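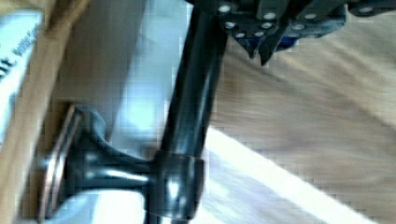
A robot gripper and a long black rod.

Asanka Barua would like everyone to know he was not asleep.

The host of Jirilo's late-night quiz show "Second Helping" spent part of this week's live broadcast with his eyes closed and his chin on his chest while a contestant from Somurstead listed, at length, every cheese she could name. She got to 79. Barua got to the commercial break.

"I was listening with my whole face," he told viewers when the show came back, to the loudest applause of the night. His co-host, comedian Dell Appiah, had by then read out the next two questions herself, answered one of them, and awarded the points to the band.

Jirilo says it received 744 messages about the episode, most of them asking whether the cheese lady won. She did, and went home with a Ridix blender and two tickets to next month's taping.

The network has no plans to discipline Barua, whose contract runs through January. It has moved his chair, though. The new one has no armrests, and Appiah has been given a bell.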